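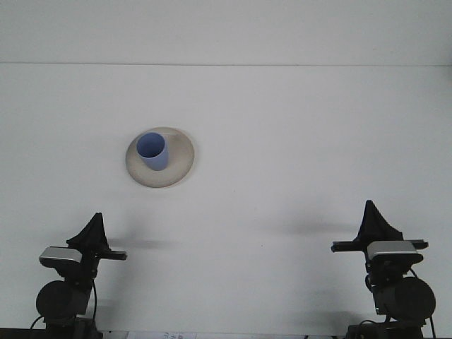
A blue cup on a cream plate.

Fanside Pottery Swap: Your Questions

What is the swap?
Twice a year, people from all over Clulbridge bring in dishes they no longer use and go home with ones they love! Mugs, bowls, platters, odd saucers, the teapot your aunt gave you (she never has to know). Last August 1162 pieces found a new kitchen, our biggest swap so far.

Do I have to pay?
No. You get one token for each piece you bring, and one token gets you one piece. Large platters and lidded pots count as two.

What can I bring?
Anything you'd be happy to eat or drink from. Handmade, factory made, old, new, all good. Please leave out pieces with cracks or sharp chips. Worn glaze is fine, just tell the person at the check-in table.

Does it have to be a full set?
Not at all! Half the fun is mixing. Soledad Iwasaki has eaten off eight plates that don't match for years, and her table is the prettiest one I know.

I make my own pots. Can I bring those?
Yes, please do! Write your name and the type of clay on a slip of paper and tuck it inside. People love knowing who made their bowl. If the glaze isn't food safe, put that on the slip too, and we'll set it with the vases and planters.

How should I pack things?
Newspaper or dish towels in a sturdy box. Stand plates on edge, like records. Bring the box back in with you when you shop, as we always run short.

When should I come?
Check-in opens at 9 a.m. and swapping starts at 10:30. The mugs go fast, but Bent Bisgaard keeps bringing out more until noon, so don't worry if you sleep in.

Can I save my tokens?
Yes, they're good at the next swap. They don't expire.

What happens to the leftovers?
Gunhild Bech drives them over to the Mogensen Street kitchen, where they get used every single day.

Can kids come?
Of course! There's a low table of sturdy small cups and bowls just for them, and every child gets one free token at the door.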